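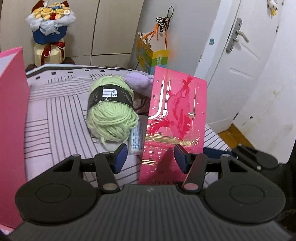
Facilities > Residential > Nerdale House > Room Checks

Last updated: April
Reading time: 4 min

Bedroom Safety Checklist with Comments
Room 8, Nerdale House
Checked by: Danica Koubek
Reviewed by: Taha Benjelloun

Ratings: OK, ACTION, N/A. Comments are required for every ACTION and optional otherwise. Items marked ACTION are rechecked at the next monthly round.

1. Bed and bedding

1.1 Bed frame stable, no movement at the joints - OK
1.2 Sheet fitted, no trailing edge on the floor side - OK
Lavender patterned sheet.
1.3 Bed surface clear of hard or sharp items - ACTION
Craft and paper items on the bed: ball of pale green yarn with its paper band still on, lilac plush toy, crumpled piece of brownish-mauve fabric, small white printed package. No blades or needles found when the bedding was lifted. Resident to clear the bed before sleeping. Yarn and small packages go in the lidded box on the shelf.
1.4 Mattress label legible - OK
1.5 Under-bed area clear for cleaning - ACTION
One suitcase and a pair of boots. Suitcase to move to the storage room on the ground floor, tag 54.

2. Headboard ledge

2.1 Ledge fixed, no looseness when pressed at both ends - OK
2.2 Items on ledge stable and not above the pillow position - ACTION
Bouquet with yellow and red flower heads, in tissue and a blue wrapper, over a cream cylindrical base with a dark red bow. The arrangement is top-heavy. Move it to the desk or the windowsill.
2.3 No candles, diffusers or open liquids - OK
2.4 No paper or tissue within reach of a lamp - OK
Reading lamp is clamped on the other side of the room. If it is moved back to the ledge, repeat 2.4.

3. Wardrobe

3.1 Anchored to wall - OK
Two brackets, both tight.
3.2 Doors open and close without catching - ACTION
Second door drags at the bottom. Hinge adjustment requested from Cletholm, job 67. Doors may stay in use in the meantime.
3.3 Panels free of splits and raised edges - OK
3.4 Nothing stored on top - OK

4. Electrical

4.1 Outlets firm, cover plates intact - OK
4.2 Extension cords - ACTION
One Muvik power strip, run under the rug. Reroute along the baseboard. Do not plug the heater into it.
4.3 Chargers not left on bedding - OK
4.4 Appliance tags in date - OK

5. Fire and exit

5.1 Smoke alarm sounds on test - OK
5.2 Route from bed to door clear, 36 inches minimum - OK
5.3 Door closer pulls the door fully shut - OK
Slow over the last inch. Left as is.
5.4 Exit plan posted on back of door - ACTION
Old version with the previous stairwell numbering. Replace with the current sheet.

6. Window and ventilation

6.1 Opens and latches - OK
6.2 Blind cord secured on cleat - OK
6.3 Signs of damp around the frame or behind furniture - OK
Checked behind the wardrobe with a flashlight. Dry.

General comments (D.K.)

The six open items are 1.3, 1.5, 2.2, 3.2, 4.2 and 5.4. None of them prevents the room from being used. Items 1.3, 1.5 and 2.2 are for the resident, 4.2 and 5.4 are for the house office, 3.2 is with the contractor.

Loose yarn should be treated as a trip hazard once it leaves the ball. The same applies to ribbon and gift wrap. Scissors, craft knives and knitting needles are allowed in rooms but must be stored closed or capped.

Reviewer comments (T.B.)

Agree with all ratings except 5.3. A door closer that slows at the last inch should be retested with the window open, as pressure in the corridor changes the result. Please retest and amend if the latch does not engage.

On 1.3, "clear the bed" means clear of hard items, small packages and yarn. The plush toy may stay.

Reply (D.K.)

5.3 retested at 4:30 p.m. with the window open. Latch engaged on each attempt. Rating unchanged.

Distribution: Chae-won Hyun (house office), Serena Greco (maintenance desk), room file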